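The Table Gallery

Hi and welcome to the table page! A few of you asked for one after I mentioned in May that I'd finally finished with the big table, and I kept putting it off (the garden won, it always does). So this is a page about wood, mostly, and about the room the wood lives in. If you came for the curtains, those are on the Notstead page, along with the stairs and the bathroom shelf I'm still not happy with.

Quick background for new folks. We moved into the Notstead house with a folding card table and four chairs that didn't match, and we ate off that thing for way too long. I wanted something pale. My mother's dining table was so dark you could lose a raisin on it, and I swore I'd have a light one someday. Wanda Begay, who has the shop behind the feed store, had some boards she'd been holding on to, and she let me come by on a Thursday and pick through the stack. I was there until she turned off the lights over the saw.

The boards

I went for the ones with the long wavy lines. Wanda kept nudging me toward the straight ones, which would've been calmer, and she's probably right that calm is easier to live with. But I like a grain that wanders. You set your coffee down and there's something to look at while you wake up.

The total for the boards, the glue-up and her time on the planer came to $754. I'd set aside a little more than that, so the difference went to sandpaper and one very good lunch.

Sanding, sanding, sanding

I did this part myself, in the garage, with the door up and the radio going. Started at 112 because I had a half box of some odd imported discs in that grit (don't ask me, they came with the sander), then moved up to 200 and stopped there. You can go finer. I did on one corner, and after a coat of finish I couldn't feel any difference, so that corner got no company.

My advice is to get down low with a lamp off to one side. Every swirl you missed will jump right out at you, and you'll say a word, and then you'll go back and fix it.

The finish

I used the Vudness clear, two coats, wiped on with an old T-shirt. It went on easily and it smelled like a wet dog for three days. I was scared to death of it turning yellow on me, so I tried it first on the offcuts and leaned them in the kitchen window for a couple of weeks.
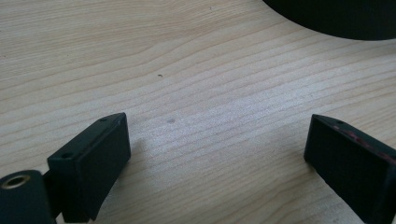 I love how the color moves around, going from almost white in one stripe to tan in the next. In the morning, when the sun comes in low, it gets so bright you'd think somebody had laid a sheet of paper on it. By suppertime it's warmed up and you see a lot more of the brown. My husband says I talk about it the way other people talk about the ocean, and fine, maybe I do!

The legs

Bought, and I'm not ashamed of it. They came from Castellanos, the salvage place out past the grain elevator, off a library table that had lost its top. One was a hair shorter than the rest and I fixed that with a felt pad and some muttering. I spent a whole weekend getting old paint out of the grooves with a dental pick, and I'd do it again, though I'd want a better chair.

The rest of the room

The bench on the long side is the Amano one, ordered in a weak moment. It seats three grown-ups or an alarming number of cousins. The rug had to go, since chairs and rugs are enemies in this house, and the lamp over the middle is still the ugly one the last owners left. I've looked at so many lamps that they've all turned into one lamp.

If you're keeping score, the whole room ran us $1,319: the top, the legs, the bench, the finish, and the paint for the wall we ended up painting twice. I kept the receipts in a coffee can and added them up one night with a pencil, and I only had to sit down once.

Living with it

Coasters if you think of it, a damp rag after supper, and no hot pans straight off the stove. There's already a small ring at my end from a glass of iced tea, and a dent where the salt shaker took a dive. I was upset about the ring for an hour or so. The dent I kind of like.

Next up is the sideboard, if Wanda has anything left in that stack. I called and she said to come take a look, but to bring my own gloves this time.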